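Can a machine tidy the kitchen yet?

Every time I visit a school, somebody at the back puts a hand up and asks me when they can have a robot that tidies their room. I've been asked it in Drinbridge, I've been asked it in Wiltau, and once I was asked it by a head teacher. So I thought I'd write down my answer, the long one, with all the bits I normally run out of time for.

The short answer is: some chores yes, most chores no, and putting things on a shelf is somewhere in the middle (which annoys me, as it looks so easy!).

Let's start with the chores machines already do. You've probably got a washing machine. You might have a dishwasher, or one of those round vacuum cleaners that bumps into the skirting board and gets stuck under the sofa. Those are all machines doing chores. But look at how much you still do yourself. You pick the socks up off the floor. You put the plates in and take them out again. The machine does the middle, and a person does both ends.

The ends are the hard part, and that's what my job is about.

Try something for me. Find a plastic lunch box with a lid. Now pick it up using only your thumb and one finger on one hand. Tricky? It probably swings, or slides, or you find yourself squeezing far too hard. Now do it with your eyes half shut while wearing an oven glove. That's a bit like what it is to be a robot. Most robots don't have hands like ours. They have grippers, and the sort I work with has two fingers which open and close, and that's your lot. 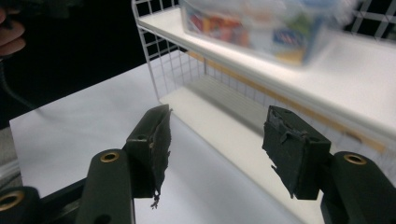

Grip is a big part of it. Hard, smooth plastic against hard, smooth plastic is a slippery business, as you'll know if you've ever tried to pick up a wet bar of soap. So people cover gripper fingers with something that clings better. You can test this at home with two rulers. Try lifting a rubber with the bare rulers, then wrap an elastic band round the end of each one and have another go. Much better!

Then there's knowing how hard to squeeze. Your skin tells you, all day long, without you having to think. You don't hold a crisp the way you hold a brick. Lots of grippers can't feel anything at all, so they have to go by what they can see.

And seeing is its own headache. Clear plastic boxes are horrible for a computer. Light goes through them, light bounces off them, and the computer has to work out where the box stops and the table begins. You and I hardly notice. A wire basket is nearly as bad, being mostly holes.

So how do you teach a machine to do it? In the old days (our oldest robot arm is called Bunting and was built in 1992, so I do mean old) you typed in every single move. Go forward this much. Close. Lift. Bunting was brilliant at it as long as everything was in exactly the same place each time. Push the box over by the width of your finger and Bunting would close on thin air, looking very pleased with itself.

Nowadays a lot of us show the machine instead. A person holds a gripper in each hand and does the chore with those, over and over, and the computer studies what happened.
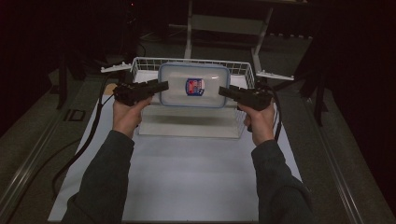
One go isn't enough, nor are ten. For a single shelf-stacking job last year we did it 677 times. Sometimes the box was lying flat, sometimes it was up on its edge, sometimes it was turned a bit to the left. You want all the different ways the world can be a mess. I did 200 of those goes myself and my wrists have never forgiven me.

You learned in the same sort of way, by the way. You dropped an awful lot of spoons when you were a baby. The difference is that once you could manage a spoon you could pretty much manage a fork as well. Machines are still poor at that jump. Teach one to handle a lunch box and it may be baffled by a jam jar.

Using two hands makes it harder again. Both have to agree! If the left one pulls while the right one is still getting ready, the box ends up on the floor.
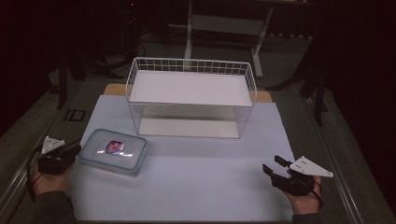 Savaritz Robot Workshop: Schools and Families Team

What about shops? Big warehouses do have machines that carry crates about, and they're good at it, as crates are all the same shape and the floors are lovely and flat. A corner shop is another matter. There might be 600 different things on those shelves, some squashy, some breakable, and a customer's toddler has put the biscuits in with the bleach.

My guess is that you'll see a machine put the shopping away in an ordinary kitchen before you're as old as I am. It'll be slow. It'll probably need you to rescue it from the bag of oranges. Until then I'm afraid your bedroom floor is still your job, and mine is still mine.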